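Home | Issues | Authors | Submit | Search

Filed under: Live Performance, Comedy and Variety Arts

4. Results: Running Order and Audience Response in Small Variety Rooms
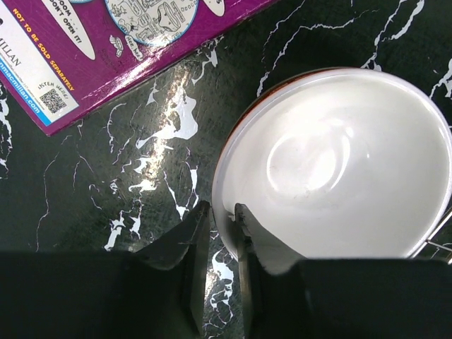 4.1 Position on the bill

The bills collected for this study show a steady preference for placing speaking acts late in the first half. Booking managers in both towns described the slot before the interval as the safest place for a comedian or a ventriloquist, and the opening slot as suited to jugglers, musicians and other acts that can work over the noise of people finding their seats. The same preference appears in the older trade handbooks discussed in Section 2, although those handbooks assume a bill of nine or ten turns. The bills studied here carried 6.

Audience response did not follow the managers' expectations in every respect. Laughter during the slot before the interval was longer and more even than at any other point in the evening, as Kumsa predicted in the pilot report. Applause at the end of that slot, however, was often shorter than applause for the act that came before it. We take this to be an effect of the house lights, which at the Joline were raised as soon as the performer bowed. At the Alemayehu Rooms the lights were held down until the host had returned to the stage, and the difference was much smaller.

4.2 The role of the host

The host spoke between every pair of acts at both venues. Links at the Joline were scripted and lasted less than two minutes. Links at the Alemayehu Rooms were loose, and on some evenings a single link ran longer than the turn it introduced. Performers interviewed at Pastdale disliked the longer links and said that a room which has already laughed hard at the host is slow to accept a new voice. The recordings give only partial support to this view. A long link was followed by a slow start when the next act was also a talking act. When the next act was a magician or a musician, no delay could be heard.

Ventriloquists were a special case. Several reported that they ask the host not to mention the puppet by name, so that the first laugh belongs to its entrance. Where the host kept to this request, the first laugh came early in the act – usually before the performer had finished a sentence. Where the request was forgotten, the opening lines were received quietly, and two performers changed their material on stage to recover the room.

4.3 Room size and seating

The large hall at Gosier, with 700 seats, was included for comparison only. Its bills were similar to those of the smaller rooms, but laughter there reached the stage late and in waves, and performers left longer pauses to allow for it. One comedian gave the same routine at Gosier and at the Joline within a week. The routine ran 16 minutes at the Joline and noticeably longer at Gosier, with no lines added.

Seating at tables, as used in the Alemayehu Rooms, encouraged talk during quiet passages. It also made direct address easier, and performers who spoke to named tables held attention better in the second half than those who kept to a fixed script.

4.4 Limits of the material

The interviews, 40 in all, were conducted by Dagim Kumsa and follow the schedule given in the appendix. Performers who had stopped working the circuit could not be reached, and their views on running order may differ from those reported here. The recordings were made from a fixed point near the sound desk and favor the rear seats – a matter taken up again in Section 5, where the audience cards are compared with the recorded response.

Contact the editors | Copyright and permissions | Back to top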